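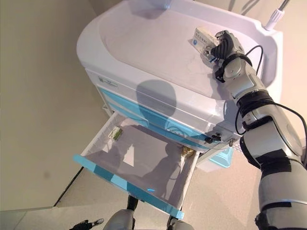 The manager of the Okmont club would like everyone to stop asking about the new training method. He has been asked about it since May, when his hitters went to Jorkton for 16 days and came back talking about "bat path" as if they had never heard of it before. "We sent them to hit," he told me in his office on Monday. "They hit. Now I'm supposed to say it changed their lives?" Outside his door the equipment was spread all over, down to a white and light-blue cart with one drawer pulled open, and he waved a hand at the lot of it. "Money goes into stuff. Stuff doesn't hit a curveball."

I came in with the club's own number: a team average up 37 points since the trip. He made a face. "Look at who we played." I had. Of the series that produced most of that jump, 4 were against Drera, whose pitching staff is the worst in the league by any measure you like. Take those games out and the gain mostly goes away, a detail missing from the club's press release.

Did the hitters themselves feel a difference? The second baseman says yes. "I see the ball longer," he told me, and when I asked how he knew that, he thought it over. "I guess I just feel like I do." He is hitting .200 on the road.

The club's owner is much more certain. He paid for the trip and wants another one next spring, this time with the pitchers. "You can't put a price on preparation," he said by phone. I asked for the price. He said he would have to check, and he hasn't called back.

The manager won't say whether he'd go along. He did say that the hitter he trusts most, the left fielder, skipped Jorkton with a sore wrist and spent the time in the cage at Altıntaş Field, swinging at the same old machine. "Ask him about bat path," the manager said. I did. The left fielder said he tries to hit it hard.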